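Wallilora Journal > Opinion > Around the House

Search the journal Enter keyword Go

Sweep first, and sweep by hand

Aoife Rafferty
2022-11-25

I have owned two vacuum cleaners in my adult life and I gave the second one to my sister in February. The kitchen and dining room get a broom and a dustpan now, and I think most homes with hard floors would be fine with the same.

My case starts with time. A vacuum has to come out of the closet, get plugged in, get dragged past the table legs and then go back. I can sweep under our table in five minutes, and I do it after supper while someone else is still talking. Crumbs don't get a chance to travel to the bedrooms.

The dustpan matters more than the broom. Get one with a long handle and teeth along the edge. Hair and lint wrap themselves around bristles, and a broom full of fluff only pushes more fluff around. Pull the bristles through the teeth every time you empty the pan.

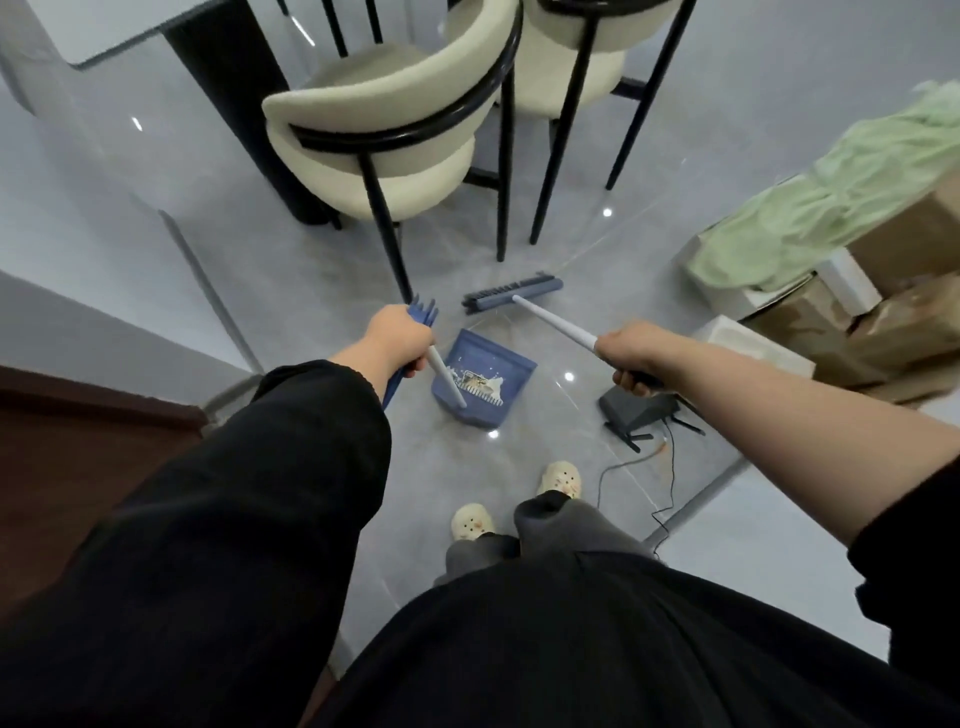
Chairs are where people get lazy. Sweeping around the legs leaves a gray ring that you stop noticing after a week. Pull the chairs out, all of them, and push the dirt toward the middle of the room. The same goes for anything with a cable. Dust loves a cable, and a router that lives on the floor should be picked up and wiped, then put back.

My neighbor Bernadette Dunne disagrees with all of this. She has carpet in six rooms and says I am making a virtue of having tile. Fair enough – I wouldn't take a broom to carpet either. But she also vacuums her kitchen, and her kitchen is smaller than mine.

A decent broom costs less than a bag of dog food. Mine stands behind the back door, bristles up.

Contact the editor | © Wallilora Journal | Back to top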